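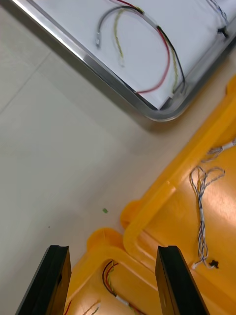 By Jarosław Sikora

So the Mivbridge shipyard open day was on Sunday and I finally got to see the Gaker, the old patrol boat I keep going on about. She's 59 meters long and way smaller inside than I'd pictured!

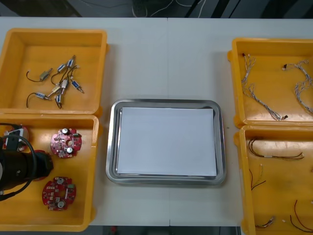 Page last changed: July

We waited in line with 400 other people - worth it.

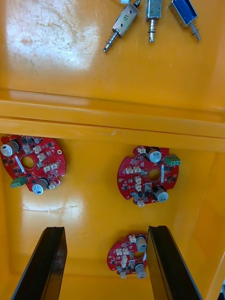

Below deck

Tight stairs, low pipes, and a bunk room for 15 sailors. I bumped my head twice.
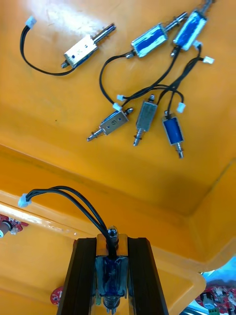 What's next for her

Our guide said the navy wants her sold by winter. I'd hate to see her scrapped, so I signed the petition on my way out.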